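Renon Opens Its Motion Planning Layer to Outside Developers

May release adds glass handling and a replay tool

Renon, a software company in Clarkstead, has made its motion planning layer for home robots available to outside developers. The package is named Yeon. It decides how an arm should move between furniture, and it stops the arm when the view from the wrist does not agree with the map.

The company worked on the release for 2 years together with the robotics laboratory in Brestau. Araceli Ibarra, who leads the planning team, said that living rooms gave more trouble than kitchens. Soft furniture changes its shape when people sit on it, and glass doors show the robot a second room which does not exist.

"The old version believed the reflection," Ibarra said. "It planned a path into the cabinet, and the safety check had to refuse it. Now the planner marks glass as a surface before it looks for free space."
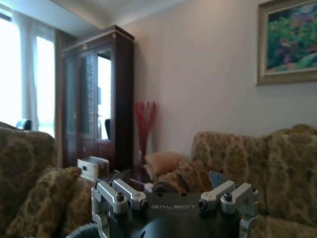
A Galbot gripper in a living room with brocade sofas. The glass doors of the cabinet reflect the window.

Strong daylight was the other problem. When a window is too bright, the depth data near it has holes, and the earlier planner treated every hole as open air. Yeon gives such areas the label "unknown" and keeps the arm out of them until a second view is taken from another angle. This makes some movements slower. Hideaki Noguchi, who wrote this part of the code, said that users can change the limit, but he advises them to keep the default value for the first weeks.

The release also includes a replay tool. A developer can load a recorded run, stop it at any moment and see which paths the planner rejected and for what reason. The recordings keep 30 planning steps before each stop — enough, according to Noguchi, to find most errors.

Sabina Munshi of the Brestau laboratory tested the package in 25 furnished rooms. She said the results with cushions and curtains are good, but thin objects such as dry branches in a vase are still often missed. A correction is planned for the next version.

Yeon is free for research use. Companies need a license from Renon.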